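I've had the Tinia hand controller since July and I keep getting asked whether it's worth the money, so I've finally sat down and written it up. Short version: I like it a lot, I'd buy it again, and the pedal is rubbish.

If you haven't come across it, Tinia is the little follow-me controller from Treltitz. You hold a scaled-down arm with a trigger on the end, you move it, and the big arm on the other side of the table copies you. Everything gets recorded by their software, Wilach, and the recordings are what you train on afterwards. I paid £1,439 for mine with the trigger handle, the pedal and a year of updates. You bring your own arm and cameras.

My test job is breakfast. I've got a pretend one laid out on a green checked cloth, with toast, fried eggs, some fruit and a few coloured cubes to make life harder, and the task is to take one slice of toast off the stack and put it on the empty plate. It sounds like nothing! But flat things in a stack are horrible to pick up by remote control, because you have to get a finger down beside the edge without shoving the whole lot across the plate, and you're doing it with no sense of touch to speak of.
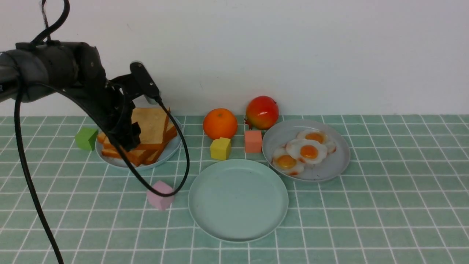 ## Setting up

The clamp is lovely. Proper big knob, rubber feet, doesn't creep along the desk when you get enthusiastic. Matching the controller's joints to the arm's took me 35 minutes the first time, most of which went on reading one page of the manual over and over (it tells you to "zero the wrist" two pages before it tells you which bit it's calling the wrist). I've got it down to a couple of minutes now.

Do check your cable slack before you start. With the elbow right out and the wrist turned over, the controller will happily let you ask for things your wiring doesn't want to do. There's a soft limit setting in Wilach for each joint, but it's off by default, which I think is a daft choice.

## What it's like to use

Really nice, mostly. The trigger is the best part — it has a long, even pull, so you can close the gripper a whisker at a time, and for toast that matters more than anything. My old Oyelaran handle had a button. Open or shut. I squashed a lot of sponge on that handle.

The lag is small enough that I stopped thinking about it by the second evening. What I did notice is the weight. The controller is balanced for somebody with longer arms than mine, and after a good stretch of recording my shoulder starts to complain and my demonstrations get sloppy. I've propped a cushion under my elbow, which helps.

Letting go is its own skill, by the way. You want to open slowly and then lift straight up, and the temptation is to whip your hand away the second you think you're done. The arm copies that too. So does the trained model, later on, and then you get to watch your own impatience played back at you.
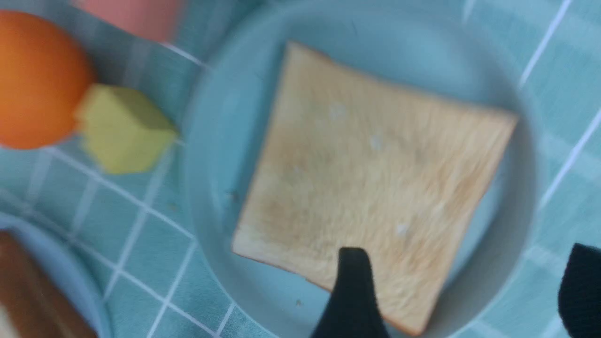 Can you do it all from the wrist camera view?

You can for the last little bit, when you're lining up the fingers, but I'd want a second, higher view for everything before that. From the wrist alone it's very hard to judge how far away the rest of the table is.

## The software

Wilach is plain and quick. One big button to start, one to save, one to bin the attempt. You can trim the dead time off either end, and I'd urge you to do it, as a few seconds of dithering at the start of every recording teaches the robot to dither.

My friend Sunita Marchetti had a go on 3rd October, never having touched one before, and had saved 19 good recordings by the time the kettle went on for a second round. She's far more patient than me and moves everything at the same gentle speed. I've since gone back and thrown out some of my own.

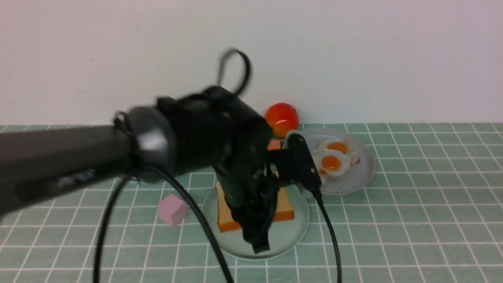

The binning part is where the pedal comes in, or ought to. The idea is that you tap it to save and hold it to discard, so your hand never leaves the controller. In practice the hold is so short that a slightly heavy foot wipes a perfectly good take, and there's no undo. I lost three in a row before I unplugged it and went back to the keyboard.

My other grumble is the free storage, which stops at 1,000 recordings per project. You can export and start another, and it all stitches together fine, but at this price I'd have liked not to think about it.

## Would I recommend it?

If you're doing careful, fiddly table work and you can live without the pedal, yes, very much so. If your jobs are all chunky blocks and tubs you'll get along fine with the Oyelaran, and you'll have money left over for another camera.

Four stars from me. I'll add a note here if Treltitz ever fix the pedal.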